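Moving a small parts shop from spreadsheet to stock software, where to begin?

Asked by Ewan Yule
Friday, January 22, 2021
Tags: stock keeping, small business, labeling, mixed small items

Hello to all. I hope this is the correct section, if not please move it.

I run a shop for spare parts and small household goods, together with my sister-in-law. We sell at the counter and also by mail. Until now everything is in one spreadsheet which my predecessor has started, and I inherited it with the shop. The sheet has 3,826 rows. When I bought the business I was told that every row is one product, but this is not the case. Some products stand there two times with different spelling, and some rows are products which we have not sold for many years. I think the real number of products is nearer to 3,000, but I can not prove it.

The problem is getting bigger since we sell more by mail. A customer orders a hinge, the sheet says we have it, and then we search the whole afternoon and we do not find it. Last August I had to write so many apologies that I made a template for it. My sister-in-law says the sheet is fine and only the people are bad. She is partly right, because we forget to subtract what we sell at the counter when it is busy.

I have looked at two programs, Poneo and Vuvura. Poneo is cheaper and looks similar to a spreadsheet, so my sister-in-law would accept it. Vuvura has a phone app which can scan, and it can keep locations (shelf, box, part of the box). Both of them can import a file. I have tried the import of Poneo with the free trial and it took all the rows without complaining, also the double ones, so now I have the same mess in a nicer color.

My questions are these:

Should I clean the sheet before the import, or import first and clean inside the program?

Do I need to close the shop for counting? We can close for two days at most, and I would prefer not to.

How do you handle the small things which lie mixed together? We have many boxes with different small items in the same box, because they are too few to give every one its own place. The old owner knew by heart what was in each one. I do not.

We have no barcode on perhaps half of the goods. Is it necessary to print labels for everything?

Thank you for reading such a long text. I am not a computer person but I can follow instructions if they are written slowly.

Ewan

4 replies to this post, sorted by oldest

Rory Tennant
Member, helpful replies: 3

Take Vuvura. We have it, it works. Scanning is good. Do not close the shop, you lose money for nothing. Just count when you have time.

Iona Ogilvie
Member since 2014

Dear Ewan,

I did this same change in the store room of a theater, and later once more for a friend with a sewing shop, so I have made most of the mistakes already. I will try to go through your points in order, and I excuse myself if I repeat things you know.

Clean before import. I am quite sure of this. In a spreadsheet you can sort, compare and delete very quickly. Inside a stock program each product is a record with a history, and many programs do not let you delete it when there is one movement on it. You can only make it "inactive", and then it stays there forever and appears in the search. Please stop your trial of Poneo and begin again with an empty account when you are ready.

To clean the sheet I would do it like this. Make a copy and put the date in the name. Never touch the original again. In the copy, add one column called "status" and one column called "place". Sort by product name. Go through it in pieces, maybe one letter of the alphabet in the morning with the coffee. Write "keep", "double" or "old" in the status column, and do not delete anything yet. It is very tempting to delete, but you will find that "Hinge brass 40" and "Brass hinge, 40 mm" are sometimes the same and sometimes one is the left side and one is the right side. Only the shelf can tell you.

For the spelling, decide a rule and write it on paper next to the computer. Ours was: what it is, then material, then size, then color. So "Hinge, brass, 40 mm" and never another order. When two people type into the same list this paper is worth more than the program.

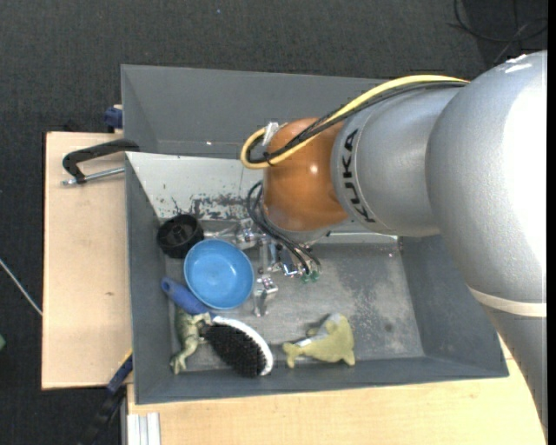 The next thing is places. I would say that the place is more important than the quantity, at least in the beginning. If the program says you have four and in truth you have three, it is a small problem. If you can not find the thing at all, it is the same as having zero. Give every shelf a letter and every box a number, and write it on the box with a thick pen. Do not make a clever system where the letter means something (P for plumbing, and so on). Sooner or later plumbing grows and has to move to another shelf, and then P is a lie.

About the mixed boxes, this was also my biggest headache. In the theater we had boxes with buckles, hooks, small lamps, everything together. My advice is to allow mixing but with two rules. First, the things in one box must look clearly different from each other. A hook and a lamp can live together, but two screws of nearly the same length can not, because someone will take the wrong one and will be certain that it is the right one. Second, every box has a card with its content, and the card stays with the box. In the program you give the same place to all of these products. When you search for the lamp, it says "C 14", you go to C 14 and you look in. It takes a few seconds and it is good enough for things that you sell once in a month.

The things which you sell every day should have their own place, near to the counter. You know already which ones they are, you do not need a report for it.

About closing: I do not think you must close. Count one shelf in the evening, after the last customer, and enter it the same evening. Put a colored sticker on the shelf when it is counted. From that moment, everything which leaves this shelf must be written down. For the shelves without sticker you continue like before. In this way the two systems live side by side for some weeks, which is a little ugly, but the mistakes stay small. In the sewing shop we closed for one day to count everything and we did not finish, and after that nobody knew what was counted before lunch and what was not.

Labels: not for everything. For small cheap goods put the label on the box or on the card, and scan it there. For goods with the maker's barcode use that one. I printed in the first week 342 labels for single pieces and I used maybe a tenth of them, and the glue was so strong that it damaged some of the packaging.

And for your counter problem, the forgetting when it is busy. We placed a notebook beside the cash register with a pencil on a string. When there is no time to scan, write the place and the number of pieces, nothing more. In the evening one person enters the page and crosses it out. It is old fashioned but it helped more than the scanner.

I can not say anything about Vuvura, I have never used it. Poneo I know only from the sewing shop. The search was good, but at that time it had only one field for the place. Please check if this is still so.

Good luck and be patient with the sister-in-law.
Iona

Comment by Ewan Yule
Iona, thank you very much, I have printed your answer. The sentence about the letter P made me laugh, because we have a shelf P and it contains light bulbs. One question only: who should write the card when a box changes? With us everyone will think the other one does it.

Comment by Iona Ogilvie
The person who puts something in writes it on the card. The person who takes the last piece crosses it out. If you find a card which is wrong, you correct it at once, also when it was not your mistake.

Eilidh Mackay
Member

I agree with most of what Iona wrote, but I have a different opinion on one point. I would not spend weeks on cleaning the sheet. If you believe that so many rows are old or double, then I would not use the sheet as the base at all. Start with an empty list and type in what you hold in your hand, shelf by shelf. From the old sheet you copy only the supplier number and the price when you need them. What is not on any shelf at the end does not exist, and you have never wasted a minute on it.

We did it like this in a bicycle workshop and it went faster than I expected. The disadvantage is that you lose the sales history, so if your accountant needs this, keep the old file in a safe place. You should keep it anyway. I do not know the tax rules where you live, so ask before you throw something away.

One more thing about counting small parts. For screws and washers we use a kitchen scale. Weigh twenty pieces, then weigh the full box without the box, and calculate. It is not exact but for cheap parts it is fine. Do not do it with parts that have different lengths in the same box, naturally.

And look at the export before you pay for any program. Ask if you can get all your data out as a normal file, with the places included. One program we tested, Tosh, gave us back only names and prices. I was glad to find this out in the trial month.

Comment by Rory Tennant
Kitchen scale is a good idea. I will try it.

Comment by Ewan Yule
Thank you Eilidh. I have talked with my sister-in-law and we will try your way on one shelf and Iona's way on another shelf, and then compare which one makes us less angry. We start with shelf P. For the program I have asked both companies about the export and the field for the place, and I will write here what they answer.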